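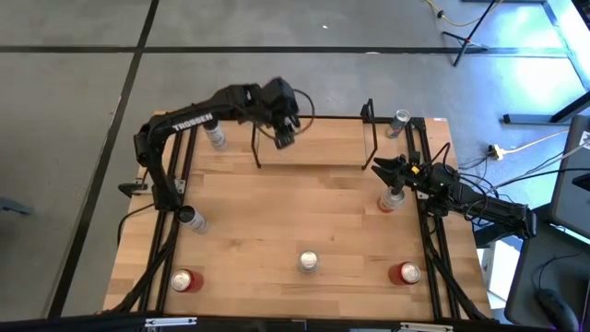 How long does canned soda stay good past the date on the can?
Regular soda is usually fine for several months past it, and diet goes off sooner, often around three.

7 May 2020

I buy and stock drinks for a small corner store, and I get that question a lot right now from people who filled a closet in March. So a thread on dates, storage, and what to do with the extra.

The date on a can of soda is nearly always a best-by date. It tells you how long the maker expects it to taste the way it should. A can one week past is the same drink it was the week before.

Diet goes first. Aspartame breaks down slowly, and as it does the drink gets less sweet and starts to taste flat and a little off. Heat speeds that up a lot. If you have both kinds in the house, drink the diet first.

Seltzer with nothing in it but water and gas keeps the longest of anything on my shelf. The flavored ones lose some of the flavor. I've opened lime seltzer that was a year old and it was just seltzer.

Juice drinks and anything with real juice in it: go by the date and don't stretch it much. The color turns brown and the taste gets dull. Acid is also harder on the can lining than people think.

Energy drinks and cold coffee. Coffee with milk in it, I throw out at the date. Black coffee in a can I'd give another month.

Where you keep it matters more than what's printed on it. A closet on an inside wall is good. A basement is good if it's dry. A garage in summer is bad. The trunk of a car is worse.

It was 100 degrees in my brother-in-law's garage last summer and he had 5 cases of cola in there. Two cans split at the seam and the rest got sticky. He had to take everything off the shelf and wash the floor twice.

Freezing is the other one. Water expands, the ends of the can bulge, and sometimes it lets go. If a can froze and didn't burst, let it thaw in the fridge, over a bowl. If the end is still domed after that, I don't open it, I toss it.

Dents. A shallow dent in the side is fine. A dent on the rim or right on the seam is not, because that's where it leaks. If you find one dry sticky can in a case, check its neighbors. The leak gets on the aluminum and you can end up with more pinholes.

Wipe the top before you drink from it. Warehouses are dusty. That was true before this year too.

Rotation. Put new cans behind old cans. That's all rotation is. At the store we do it with every delivery and at home I do it with a marker. I write the month on the side of the case, big, facing out.

Somebody asked whether it's OK for soda to go cold, then warm, then cold again. Yes. It doesn't "skunk." That's a beer thing and it comes from light, which doesn't get into a can anyway.

Somebody else asked if cans have to stand up. They don't. On their sides is fine for storage. I stand them up because a stack of lying-down cans rolls when you pull one.

How much to keep. Two people who have one can a day each go through roughly 120 in two months. That's a reasonable amount to have around if you have the space. Past that you're running a warehouse.

I had a customer in March take 700 cans of Xenos orange. I know because I had to order it special. She is Anastasia Moschos, she said I could use her name, and she runs a summer camp kitchen. The camp may not open now. She's been giving them to the neighbors.

If you're in the same spot, call the food pantry before you drive over. Ours takes soda but only in full unopened cases, and only inside the date. Some won't take it at all and would rather have water or juice. Ask what hours they have too, since a lot of places cut them.

Things to do with soda you don't want to drink: cola works in a ham glaze or pulled pork. Ginger ale is good in pancake batter. Lemon-lime goes in a basic white cake in place of the water. Flat is fine for the first one. You want bubbles for the other two.

Regular only for cooking. Diet turns bitter in a long hot oven. I ruined a pork shoulder that way in December.

Empties. Rinse them if you're going to hold them for more than a few days. Ants will find a quarter inch of root beer. I turn mine upside down in the dish rack overnight and bag them the next morning.

Check before you crush. If your state pays a deposit, the return usually needs a can it can read, so leave them whole. If yours only goes to curbside, look at what your town says. Some want them whole too.

A lot of return counters are closed at the moment. Vomell on our side of town stopped in March and says it will put up a sign when it starts again. The Flusov market is still taking them, mornings only, two bags a person.

Correction from Grigoris Fragkou, who drives our delivery route: the code on the bottom of the can isn't always the best-by date. On some brands it's the day it was filled. If it looks like it passed a long time ago, check the case for the other date before you dump it.

I'll do bottles next week. Plastic loses its fizz a lot faster, so the numbers are different.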